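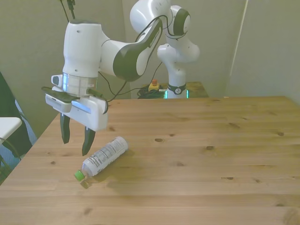

## Clearing out the medicine cupboard

October is when Britta Bauerfeind and I finally face the cupboard over the sink, and I know from your letters that plenty of you have one just like it. Ours holds the cough syrups, the plasters, the half-used tubes and a great many little boxes bought in a hurry on the way home from somewhere. It took us most of an evening (with a pot of tea and a good deal of chatting, so please don't take that as a measure of how long it ought to take you!).

Start by bringing everything to a table. A plain wooden one is lovely for this, as small print is so much easier to read when there's nothing busy underneath. Lay the bottles down on their sides and turn each one until you find the date, which may be on the neck, the base or the back of the label – every maker seems to have a different idea. Britta likes to do all the bottles first and then the boxes, and I've come around to her way.

Boxes want a little more patience. The date is often stamped on an end flap, and you may need to tip the box toward the lamp to make it out. Keep the leaflet with its own box, even if it never folds back the way it came. 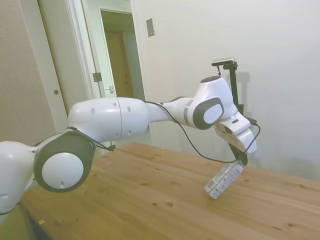
*A small white box with its gray print, just over the tabletop.*

Anything past its date goes in a paper bag for the pharmacy, and please don't pour old syrup down the drain. Marthinus Le Roux will have a collection box by the door at Skukik until the end of the month, and he'll gladly take a bag from anyone who can't get to the pharmacy themselves. Last October 23 households brought something in, and we'd love to see a few more of you this time.

What's left can go back by size, tall things behind and short ones in front. I keep a card taped inside the door with the dates that come up soonest – there are 5 on ours at the moment, and one of them is the eye drops I was sure I'd replaced in the spring. If you'd like a blank card, Marthinus has a stack of them next to the box.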